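February, late evening

My wrists hurt in a place I didn't know wrists had. I spent the day teaching a robot to pick up a flat black thing and turn it so it lies straight, a skill I believe I had mastered by age two. The robot wasn't even in the room. It gets the recordings later, at its leisure, like somebody who skips the lecture and borrows your notes.

Solomiia had left a target on the whiteboard when I came in: 400 good ones by the end of the day. Under it she'd written the running total for the whole job, 1374, and under that a smiley face that I have decided to take personally. I said 400 seemed like a lot. She said Harriet's shift at the Rilton site did 418. I have never met Harriet Dvorak but I think about her more than I think about most of my relatives.

So, the job. A gripper in each hand, squeeze the handles, fingers close. Left hand takes one end, right hand comes in along the near side and steadies it, then lift, turn, put down, let go, hands back to the start. Say "done" out loud, which the software doesn't need but I do. The left one squeaks. I put in a note about the squeak last week and the note has been acknowledged.
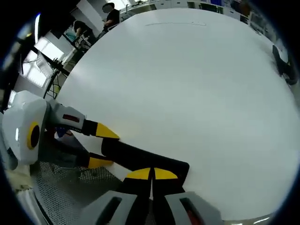
The trouble with flat things is that they don't want to be picked up. Give me a mug any day, a mug is practically asking. With the flat ones you have to get a fingertip under the edge, and if you hurry, the whole thing skates off across the table and you've recorded a very clear lesson in how to push something away. Those go in the discard pile. Solomiia says the discards matter too, and she says it in the voice people use for the kid who came in last at the swim meet.

She also told me my style is "hesitant." I stop just before I close the fingers, every single time, like I'm asking permission. If that gets into the training, then somewhere in the Ivwood warehouse there'll be an arm that pauses politely over every object for the rest of its working life. I tried to be bolder after lunch. I dropped four in a row – bold, all of them – and went back to being polite.

Around three I got into a rhythm and stopped thinking about it, and those were my best ones by a mile. Then I noticed I wasn't thinking about it, and that was the end of that. Same thing happens to me on stairs.

The Fitzsimmons people want the first batch before the end of the month, and they've asked for "natural human motion." By four o'clock my natural human motion was a man icing a cake in oven mitts. I mentioned this. Solomiia said natural was natural.

Final count: 2 short. I offered to stay and do them, and she said the sync had already started and to go home. So Harriet keeps her crown and I get 398 and a sore thumb.

At home I picked up the TV remote and caught myself squaring it up with the edge of the coffee table before letting go. Said "done," too. The dog looked at me.

Need to buy that wrist cream. Also ask again about the squeak.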